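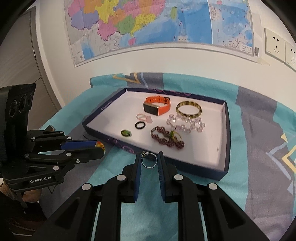
Progress report to the Kalmont Fund
Clinical ethics support in small hospitals, second period, to the end of August

We said in the spring that we would have ethics groups running at 16 hospitals by now. We have 12. Two of the missing four are waiting for a signature from a manager who has left, and the other two have asked us to come back after their inspection, in the tone people use with double glazing salesmen.

The 12 that exist are meeting. Ponis has met every month and now takes live cases from the wards, mostly questions about feeding, discharge against family wishes, and who may be told what. Lobo meets when the consultant is free, so it has met twice. Beria spent its first three sessions on its own terms of reference and has produced a very good set of them.

Training

The short course on consent and capacity has been taken by 3,286 staff, against a target of 1,000. We would like to claim this as a triumph of outreach. Lobo's parent trust made it compulsory in June and did not tell us until the server fell over. Completion is high. Comments are fewer and less warm than before, and one reads, in full, "Fine."

The face-to-face day is slower going but better liked. The afternoon on patients' belongings, which we nearly dropped, drew the longest discussion of the period: what may be taken off a confused patient, who signs for it, and whether a daughter can collect it.

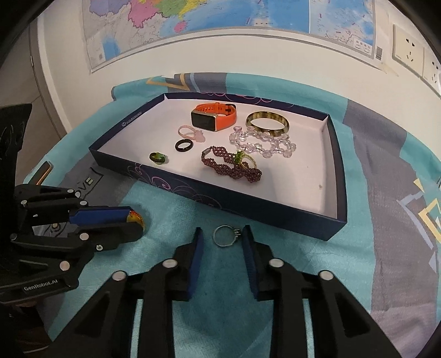

Watch, bangle, beads and bracelet in an open tray.

Ponis has since rewritten its property form, and has let us pass it on to the other groups.

Money

We are underspent on travel and overspent on room hire - the hospitals we visit charge us for their own seminar rooms, and in one case for the biscuits. Barbara Urbańczyk has sent the revised budget separately. We ask to move the travel balance across to cover it.

Next period

Two more groups should start before winter. Beria has promised to hear a case. The case log will go to all sites once we have agreed what counts as a case, a question on which we currently hold five written opinions from four people.

The next report is due in February.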